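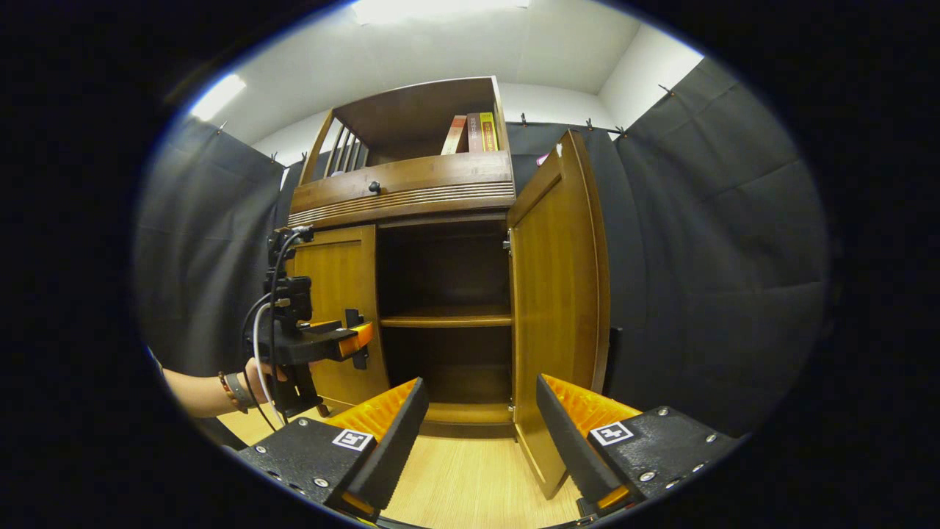 The cupboard door had been opened 600 times before anyone at Dudilside noticed that it squeaked. People who open things for a living stop hearing them. Catriona Carnegie heard it on a Sunday, with the heating off and the building quiet, and spent the rest of the afternoon wondering whether she ought to oil the hinge or leave it alone in the interest of science.

She left it alone. The squeak now has a line in the lab notebook.

Carnegie runs a small research group whose stated goal is to get robots to handle furniture. It sounds like a modest goal until you try to write down how you opened your own kitchen cupboard this morning. You reached, you found the edge, you pulled, and at some point you shuffled backward so the door wouldn't hit you in the chest. You did all of it while thinking about coffee. A robot arm has to be told about the chest.

For a long time the usual way to teach a machine this sort of thing was to drive it like a rented excavator. A person stood at a set of controls, steered the arm through the job, and the robot kept a record. It works, and it is miserable. Lorraine Rakena did it for most of her doctorate and describes the experience as trying to button a shirt by mail.

The method she and Carnegie now use leaves the robot out of the room. A person holds a gripper in each hand, the sort of two-fingered claw a robot would have at the end of its arm, and does the chore with those. A camera rides on top of each gripper and sees what the claw sees. The fingers carry square printed markers, so the software can work out how far apart they are at any moment. What comes out the other end is a recording of a task as a robot might meet it, made by someone who already knew how to do it.

The group calls its version Lareo. Carnegie says the name doesn't stand for anything, and says it quickly.

The result that has people writing to her came out in April. Her team had collected 1,000 recordings of people opening and closing cupboards, then used them to train a control program, which they moved onto a two-armed robot that had played no part in the recording. They gave it 122 attempts at cupboards it had met before and ones it hadn't. On the familiar ones it did well. On the strangers it did better than Carnegie had told her funders to expect, which she puts down to the quality of the data and Rakena puts down to the quality of the expectations.

The more interesting finding is duller to say out loud, so it tends to get left out. It concerns the second hand.

When most of us open a double cupboard, one hand does the work and the other hangs around. It steadies the frame, or hovers near the other door, or does nothing you could put in a report. The early Lareo recordings treated that hand as clutter. Rakena wanted to throw its half of the data out, on the grounds that it doubled the storage bill and mostly showed a gripper loitering.

Carnegie made her keep it, and for a while this looked like plain stubbornness. Then they trained the program both ways and compared. Without the second hand, the robot pulled doors open well enough but was hopeless at what came next. It would swing one side wide and park its spare arm squarely in the path of the other. With the second hand included, it tucked the arm away at the right moment, having apparently picked up from all those idle gripper movements that there is an art to being out of the way.

"It learned to loiter," Rakena says. "I have been to meetings with people who can't."

There are things the method does badly, and the group is fairly cheerful about listing them. The grippers record where they are and what they see, but not how hard anyone is pulling. A person meets a sticky door and leans on it without a thought. The recording shows the same motion as for an easy door, a little slower. The robot, faced with a sticky door, tends to give it a polite tug and then stand there like a guest who isn't sure this is the bathroom.

People are also better at chores than they need to be, which turns out to be a nuisance. An experienced recorder glides through the job and never makes a mistake, so the robot never sees one being fixed. The group's answer was to ask for worse work. Recorders were told to miss the edge of the door now and then and try again. Several found this harder than doing it properly. One was so bad at being bad that his fumbles all came out identical, and the robot learned his fumble as if it were a step in the process. It would miss the door once, neatly, and then open it. His recordings were withdrawn.

Of the attempts that failed outright, 13 had the same cause, and it took the team a week to find it. The robot was waiting. In a batch of sessions the recorders had been in the habit of pausing before the first pull, grippers raised, to hear the beep that told them recording had begun. The program had no ears. It knew only that a cupboard is something you face for a moment in silence before you touch it, and on some runs the moment never ended. Carnegie has a video of the arm doing this and is fond of it. Rakena trimmed the pauses from the data and would like the video to stop being shown at talks.

Money has begun to take an interest. Bright, a company that makes storage fittings, has asked whether the same approach might work for testing hinges. Zorkside, a group across town with a larger robot and a larger opinion of it, wants the recordings. Carnegie has said yes to the second and is thinking about the first, mostly because a hinge company would surely have a view on the squeak.

Next on the list are drawers. A drawer goes in a straight line, so it ought to be easier than a door, and everyone in the lab said so right up to the first day of recording. Then somebody pulled on one side of a wide one and it jammed. Rakena, who had a gripper in each hand, shoved it shut with her hip. The cameras caught none of that, and the robot doesn't have a hip.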